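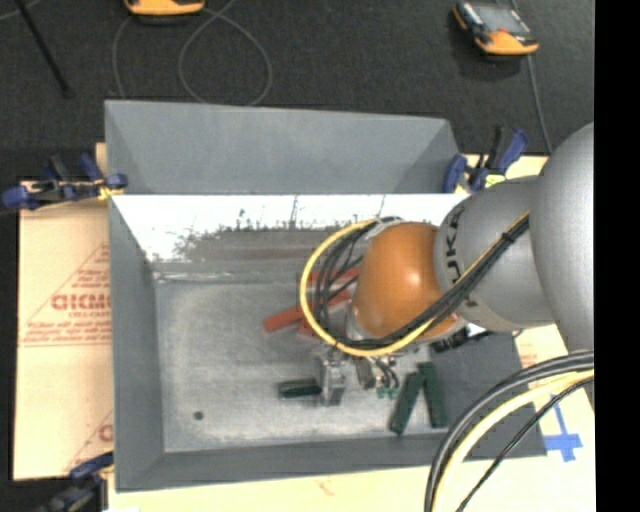 Figure 5.1 A large grey metal bin with a KUKA arm extending over it

Chapter 5
Holding stock

In this chapter you will learn:
why businesses hold stock
the main types of stock
what it costs to hold stock, and what it costs to run out
how a business decides when to place an order
why stock records and the stock on the shelf can differ

Before you start
This chapter uses the terms fixed cost, variable cost and cash flow. If you are unsure of any of them, look back at Chapter 3.

Case study: Siton Door Fittings

Siton is a small firm in Requena that makes door handles and hinges. It was set up by Olaia Carrasco and Ramiro Tejada, who had both worked for a larger maker of locks. Siton buys steel strip, screws and springs from outside suppliers. It cuts and shapes the strip in its own workshop and sells the finished fittings to builders' merchants.

In its first two years Siton bought materials only when an order came in. This kept spending low, and the firm could manage in a small rented unit. The trouble was that customers had to wait. A merchant who ordered handles on a Monday might not get them until the end of the following week, and some merchants went elsewhere. The largest customer, Kestico, asked for delivery within three working days and said it would look for a second supplier if this could not be done.

Ramiro wanted to rent the unit next door and fill it with finished handles and hinges. Olaia was worried about the rent and about the money that would be tied up in goods nobody had yet ordered. Their bookkeeper, Maysoun Kanaan, pointed out that handles in the older styles were already selling slowly. If Siton made a large batch of these, it might have to sell them at a loss.

In the end they agreed to keep finished stock of the best-selling items only. The rest would still be made to order, but the materials for them would be kept on site. Kestico stayed with the firm. The bank overdraft rose in the first few months and then came down again as payments arrived.

We shall return to Siton several times in this chapter.

5.1 What is stock?

Stock is the goods and materials that a business holds for use or for sale. It is also called inventory, and you will meet both words in published accounts. A baker's flour is stock, and so are the loaves on the counter. The oven is not stock. The baker means to keep it and use it for years, so it is a fixed asset.

Manufacturers usually sort their stock into three types.

Raw materials and components are things bought in and not yet used. At Siton these include steel strip and springs.

Work in progress is goods that have been started but not finished. A handle that has been cut but has no spring fitted is work in progress. It is hard to value, as some of the labour has been spent on it and some has not.

Finished goods are complete and ready to be sold.

A shop normally holds finished goods only. A firm that provides a service may hold very little stock of any kind. A hairdresser needs shampoo and towels, but most of what the customer pays for cannot be stored.

5.2 When to order

A business that waits until the shelf is empty before ordering will run out, unless the supplier can deliver at once. The time between placing an order and receiving the goods is called the lead time. To work out when to order, the business needs to know the lead time and how quickly the item is used.

Siton uses 56 boxes of screws a week. The supplier, Karden, has a lead time of one week. Siton must therefore place its order while it still has at least 56 boxes left. In practice it orders a little sooner. The extra amount, held in case a delivery is late or sales are higher than expected, is called buffer stock.

5.3 Records and counts

Most firms keep a running record of stock on a computer. Each delivery is added and each sale or issue is taken away. The record is only as good as the entries made in it. When Ovidiu Dumitrescu, the stores supervisor at Siton, counted the brass hinges on Fri 20 September, he found 1,230. The record showed 1,322. Some hinges had been scrapped in the workshop without being entered, and one delivery had been short.

Gaps of this kind affect the accounts as well as the storeroom. Stock is shown in the balance sheet as a current asset, so an error in the count leads to an error in the profit for the year. Section 5.4 looks at how stock is valued, beginning with goods bought at different prices.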